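Brother convicted, police kept my car and cash - how do I get them back?
Asked in Courts and Police, Rarkbridge community help

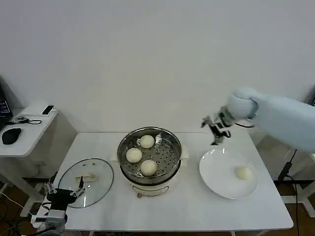
My brother pleaded guilty in January to selling pills. I was never charged with anything. When they searched the house we share they took my car, which he used a lot, and $2,900 in cash from a drawer in my bedroom. The car is titled in my name only and I have the loan paperwork. The cash was from selling a motorcycle.

I assumed it would all come back once his case was over. Now I have a letter from the county saying they intend to forfeit "the listed property" and that I have a limited time to file a claim. The letter was mailed to our old address on Perkell and got to me 9 days late. His lawyer says she only represents him and can't advise me.

Do I need my own lawyer for this? And does it matter that he has already pleaded guilty? I have the title, the loan statements and a text thread with the guy who bought the motorcycle, but no written bill of sale.

Ruby-Lee Mudgway

3 answers

Huia McAlister
Accepted answer

I did paralegal work on these for 8 years, in a different county from yours, so check everything against your own letter and your own state's rules.

The first thing is the deadline. Find the date on the letter and the sentence that says when the clock starts. In some places it runs from the mailing date and in others from the date you received it. Go by the earlier one. If you miss it the property can be forfeited by default, and undoing a default is much harder than filing a claim on time. Keep the envelope with the postmark and the forwarding sticker.

Second, your brother's plea doesn't decide who owns the car. You would be filing as a third party, often called an innocent owner. Usually you have to show that the property is yours and that you didn't know it was being used for the sales, or that you did what you reasonably could to stop it once you knew. Expect the second part to be where they push, especially as you live together and he drove it regularly. Don't guess at dates in anything you sign. The claim is normally made under oath.

Ask his lawyer for one thing only, a copy of the plea agreement. Sometimes a defendant gives up his interest in a list of property as part of the deal. He can't sign away what belongs to you, but you want to know if your car is on that list and how it's described.

For the cash, get bank records if you ever deposited or withdrew any of it, the old motorcycle title or registration, and whatever the state has on the transfer. Print the whole text thread with the phone number and dates showing, and ask the buyer if he would sign a short statement.

Also call the lender. They have a lien on the car and may be filing their own claim. Keep making the payments if you can.

On the lawyer question - yes, at least for a consultation. There's generally no right to a free one in a civil forfeiture, but legal aid takes some of them.

Wiremu Kerslake

They never give it back. My cousin had a truck taken over by Nalance and it sat in the impound lot for 14 months, then they wanted storage fees. He ended up settling for half what it was worth. I would just let the cash go and fight for the car.

 Comment from Huia McAlister: Settling is an option, but please file on both first. You can drop one later. If you don't file you have nothing to settle with.

 Comment from Ruby-Lee Mudgway: Did he have a lawyer?

 Comment from Wiremu Kerslake: Not until the end.

Parveen Cassim

Agree with the first answer. Two things to add.

Go to the clerk's window at the courthouse on Ochoa and ask if a forfeiture case has been opened and what the case number is. It will probably be separate from your brother's criminal case. Mine was, and I spent 2 weeks calling about the wrong one. They can't give legal advice but they can tell you if there is a form for the claim.

Send it by certified mail with a return receipt, or hand it in and get your copy stamped. Update your mailing address with the court and with the prosecutor's office at the same time, in writing.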